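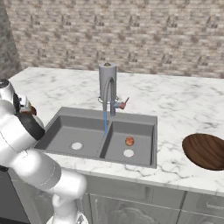 Gearbox output bearing running hot after reline, conveyor drive

September 8, 2019
Posted by Majdi Harb

We have an inclined belt conveyor feeding the secondary crusher at Priltodbridge. Drive is a shaft-mounted bevel-helical reducer with a fluid coupling on the input side, backstop on the intermediate shaft. The gearbox was pulled during the crusher reline so the shop could replace the low speed shaft seals, then put back on the same head pulley shaft.

It now trips on output bearing temperature, pulley side, after 2 to 3 hours at full load. Before the work it ran all shift with no alarm. The other bearings read the same as they did before. Oil is the same grade (ISO 224 does not exist, so before somebody asks, 224 is our store code, the drum is a VG 220 mineral EP). Level checked with the unit stopped. Breather is clean. Vibration overall has gone up slightly on the pulley side, mostly at 1x shaft speed, and there is nothing at the bearing defect frequencies that I can pick out.

The shrink disc was torqued to the plate value. The torque arm was refitted by the night crew and I did not see it done. I have one planned stop coming and would like to know what to check first. I don't want to open the gearbox on the structure if I can avoid it.

Rania Tannous

Look at the torque arm before anything else. On a shaft-mounted unit the only thing that should locate the gearbox is the pulley shaft, and the torque arm takes reaction in one direction. If the arm has been bolted up hard, or the bushing has been left out and the pin fitted solid, any runout in the pulley shaft gets turned into a bending load on the hollow shaft, and the pulley side bearing takes most of it. That would agree with your 1x.

With the conveyor isolated, belt tension off and the backstop released according to your own procedure:

- Slacken the torque arm anchor and see whether the gearbox moves. If the anchor pin has to be driven out, it was loaded.
- Check that the rubber bushings are present and compressed to the dimension on the drawing. They are easy to crush.
- Put a dial indicator on the pulley shaft next to the gearbox and turn it one revolution by hand. Record the runout, then repeat with the indicator on the housing, arm free.
- Check that the shrink disc is pulled up parallel. Measure the gap between the rings at four points. Plate torque reached on some of the screws does not mean the disc is square. Go around in sequence, a quarter turn each, until none of them move.

Also ask whether anyone oiled the seat between the hollow shaft and the pulley shaft. Some shops do it out of habit. It should be dry and degreased, only the taper of the disc and the screws get lubricant. That won't heat a bearing but it will let the thing slip later.

Hervé Pons

Change to synthetic. We changed all ours and they run cooler.

Tala Najjar

I would not change the oil until the cause is known. It will drop the temperature enough to hide the alarm and the bearing will keep taking the load.

Two things to add to Rania's list. Ask the shop if they disturbed the shims under the output bearing cover when they did the seals. On the Ristel units the seal carrier and the bearing cover are one piece, so a lost shim or one swapped side to side changes the end play. You can measure end play without splitting the case. Compare it with the shop's build sheet, and if there is no build sheet, that tells you something about the shop.

Second, mounting angle. On an inclined unit the oil level plug is only right for the angle it was set up for. If the arm went back in a different anchor hole and the housing now sits a few degrees off, the upper bearing can be short of oil with the level showing correct. We lost a bearing that way at Tarawneh in November. It had been at 30 degrees on the drawing and was not at 30 degrees.

Majdi Harb

Thanks. Build sheet requested. From the walkway I can see the anchor pin but not the bushings, so that will wait for the stop. Will post the runout figures.

Related
Fluid coupling fusible plug keeps blowing on restart
Backstop lubrication interval, inclined conveyors
Ernex reducer: breather position for vertical mounting
Shrink disc removal without heat
Head pulley lagging wear on one side only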